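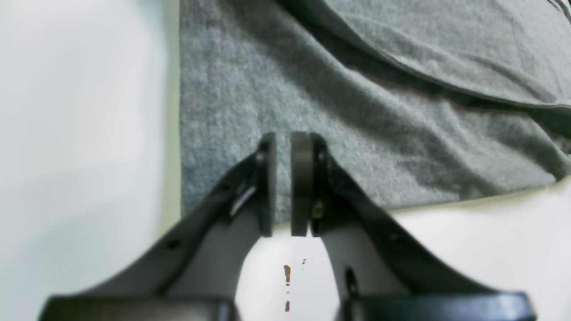 Ismael Bragança trouve que je suis injuste avec les reformations. Il me l'a écrit après ma dernière chronique : on ne peut pas reprocher à des musiciens de vouloir rejouer ensemble, et encore moins à un public de vouloir les entendre. Il ajoute qu'il a déjà sa place pour Stomelholm et que je ferais bien de prendre la mienne avant de juger.

Je ne l'ai pas prise. Le billet le moins cher, en fond de salle, coûte plus que ce que j'ai dépensé en concerts tout l'automne, et je ne suis pas certain de savoir ce que j'achèterais. Stomelholm, pour ceux qui étaient trop jeunes ou qui écoutaient autre chose, c'est un quatuor de pop mélancolique, un deuxième album magnifique, un troisième qu'on peut oublier, puis une séparation par communiqué. Sur les quatre, il en revient 2. Le batteur n'a pas été invité, à ce qu'il raconte lui-même. La bassiste enseigne et n'a pas l'air de s'en plaindre.

Deux sur quatre, est-ce encore le groupe ? Juridiquement, oui, puisque le nom appartient à l'un des deux. Pour le reste, je demande à voir. Les chansons du deuxième album tiennent sur une ligne de basse qui traîne toujours un peu derrière le chant. On peut la faire jouer note pour note par un excellent musicien de studio et perdre le retard, donc perdre la chanson. J'ai écouté l'extrait diffusé par la production : tout est en place, et c'est bien ce qui m'inquiète.

On me répondra que le public s'en moque. Peut-être. À Plakville, où la tournée doit commencer en janvier, la salle compte 3 916 places et la première date est annoncée complète. Annoncée par qui ? Par ceux qui vendent la deuxième. Je ne dis pas que c'est faux, je dis que le mot « complet » a beaucoup servi ces dernières années, et que j'ai vu des soirées complètes avec des rangées entières de fauteuils vides au balcon. Entre les invitations, les places gardées pour les partenaires et celles qui réapparaissent la veille à moitié prix, il faudrait s'entendre sur ce qu'on compte.

Il y a aussi le récit qui accompagne tout cela, et que je supporte de moins en moins. Les deux anciens amis ne se parlaient plus depuis 14 ans. Ils se sont retrouvés par hasard à un dîner, quelqu'un a sorti une guitare, ils ont pleuré. J'ai lu la scène dans quatre magazines, presque avec les mêmes adjectifs, et dans l'un d'eux la guitare était devenue un piano. Le chanteur a bien le droit d'avoir pleuré. Mais quand une émotion arrive dans ma boîte aux lettres avec un lien de billetterie en bas de page, je regarde d'abord le lien.

Raju, elle, n'a jamais fait de tournée de retour. Elle a sorti en silence un disque enregistré chez elle, pressé à 816 exemplaires, et l'a joué dans la petite salle de Clarkden devant des gens debout. Elle n'a chanté aucun de ses vieux titres. Un homme près du bar en réclamait un entre chaque morceau, elle lui a dit qu'il l'avait sûrement chez lui. J'étais là, et je dois avouer que le concert était inégal, trop long d'une demi-heure, avec deux chansons nouvelles qui ne vont nulle part. J'y pense pourtant encore, alors que j'ai oublié la plupart des grands retours auxquels on m'a convié.

Bragança dirait que je compare une artiste et un souvenir. Il aurait raison sur ce point, et je lui accorde même davantage : si Stomelholm montait sur scène avec cinq chansons neuves, bonnes ou mauvaises, je serais au premier rang. Interrogée à ce sujet, la production parle de « surprises ». J'ai appris à traduire. En général, c'est une reprise au rappel et un invité qui se trompe dans le deuxième couplet.

Qu'il y aille, donc, et qu'il me raconte. Je lui demande seulement d'écouter la basse.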